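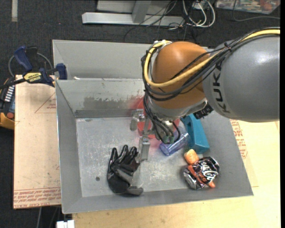
Jun 23, 2024
Bin bench, tidy-up trials

Came in on the weekend to get a clear run at the bench without the compressor going next door. Glad I did. I've got more out of today than out of the last fortnight, and I want to get it down while it's fresh. Detlef, Wolfram, scribble on this wherever you disagree.

The question I keep coming back to is the one Arne put to us back in December: could this thing clear up after a kid's birthday party? He meant it as a dig, I think, but it's a really good question! Everybody shows off with boxes. Boxes have flat faces and they stay the shape they were when you looked at them. What's left on a lounge room floor or under a workbench at knock-off is gloves, cups, cans, bits of plastic that have come off something, and it's all lying on top of itself.

So the bin is a junk bin now. Black glove, see-through bluish-purple cup, the long teal wedge, the crumpled can, the little orange bits. The task is the dumbest one going. Take everything out of the near bin and put it in the far one, any order, no sorting. Sorting can wait until picking is boring.

Settings for today
Picker is the Nallside build with Dirk's changes from last week (grip width limit and the slower final approach).
Arm speed held down the whole day. I'd like to keep the bin walls.
Same items every run, tipped in fresh from the tub each time, no arranging by hand. I was strict about this.
A try counts as good only if the item ends up in the far bin and stays there. Dropped on the wall between the two and fell the right way counts as bad, even though it hurts to write it down.

Logged 588 tries by the time I stopped. That takes the total for this bench to 2958, so we're within sight of the number Reinhold wanted before he'd look at any curves. I haven't split today's by item properly yet. What follows is from my tally sheet and from watching, so treat it as impressions.

The can
Lovely. Crumpling helps, if anything, because there's always a crease for a finger to bite into. I'd been dreading it. The old picker used to go for the lettering, as if the white shapes were edges, and close on nothing much. Haven't seen that once since the Nallside build went on. Whoever did that, well done (Dirk, I assume).

The cup
Still the troublemaker. The depth view more or less looks through it, and then the picker believes there's floor where there's cup. On its side it's worst. When it happens to land upright it's often fine, since the rim gives the picker something to hang on to. Two separate ways of failing here and I've started marking them differently on the sheet: M for never touched it, S for got hold and it squirted out. Please use the same letters if you take a shift.

Wolfram's idea of coming in with one finger inside the rim looks very good. I tried it by hand-setting the approach a few times late in the afternoon and it felt like cheating. It does need to know which way the open end points, and we don't have that yet. Worth a week of somebody's time in my opinion.

The wedge
Depends completely on which end it picks. Narrow end and the thing swings like a gate on the way across. Broad end and it's rock solid. It's a nice small learning problem and I'd bet it sorts itself out with more tries. You can already see it preferring the broad end when it has a free choice. I may have cheered.

The glove
My favourite, against all sense. There's no wrong place to grab a glove as long as you get a fold of it, and it'll hang off the finger any old way and still come out of the bin. The trouble is letting go. Fingers open, glove stays on. I added a little shake at the drop point, two short wiggles at the wrist, and that fixed most of it. Ugly but quick. Detlef will want to do it with a wider opening instead and he's probably right, but the shake is in for now under a flag called shake_drop, default on.

The small orange pieces
Hard when they're up against something bigger. The picker sees one lump and goes for the middle of it, takes the big thing away, and leaves the crumb for later. Which is what I'd do myself, so I've stopped counting it as a fault in my head. Against the wall is a different story. The slope of the wall and the width of the finger don't agree, and it can sit there scraping without getting under. The floor's scuffed enough already. I've put in a cut-out: after three goes at the same spot it has to go and try something else.

Chores, then. Can it do them?

Arne's party, no. A bin has walls, and the walls do half our work for us by keeping everything within reach. Put the same junk on carpet with a couch in the way and I doubt we'd get past the first cup. And this is a big industrial arm that isn't going to anyone's house.

The end-of-shift sweep at a place like Skernus, though, I'm starting to think yes, and sooner than I would have said at Christmas. They already tip everything off the benches into tubs. Somebody then spends the first part of the morning pulling gloves out of offcuts. That's our bin with a different label on it! It wouldn't have to be fast, either. It's got all night. A picker that gets there on the second or third go is perfectly useful when there's no one waiting on it, and I reckon we've been too hung up on first-go numbers because they're what goes in papers.

Reinhold's counter to this, from the phone call on the drive home Friday, is that a person with a tub of mixed junk also notices things: a blade in the glove, a can with something still in it. Fair point. I haven't got an answer. We should at least weigh what's in the grip before carrying it off, the numbers are there at the wrist and we throw them away.

Murthy have asked whether they can send a tub of their own rubbish for us to try. I say yes, please, the grubbier the better. Their stuff is mostly strapping and foam, and foam frightens me a bit. If it comes this week I'll run 200 tries on it cold, no tuning, so we get a straight reading before anyone starts fiddling.

Things that went wrong and weren't the picker's fault
Cable loop at the wrist rides up when the last joint turns all the way round. It didn't catch on anything today but I didn't like the look of it. Wants another tie, or a limit on that joint. Leaning toward the limit.
Lost a chunk of the morning to a log that filled up and stopped quietly. Those tries aren't in the count above. It now makes a noise when it's nearly full. It's a horrible noise, sorry.
Clamp on the board by the bin had worked loose. Nipped it up. Add it to the start-of-day check, after the stop button and before homing.

To do
Split today's sheet by item (me, Monday).
Ask Zindmont if the softer finger pads come in the narrow size, and what the lead time is.
Rim direction for the cup. Wolfram, do you want it? You get to name the branch.
Log weight in grip for every try, even if we don't use it yet.
Dirk to look at the wall slope problem. Could be as simple as tilting the approach to match.
Next long run: 600 tries, same items, shake_drop on for the first half and off for the second, so Detlef and I can stop arguing about it.

Arm's parked, air's off, tally sheets are in the blue folder. I've left the items in the tub by the door, so tip them in from there if you're starting before me.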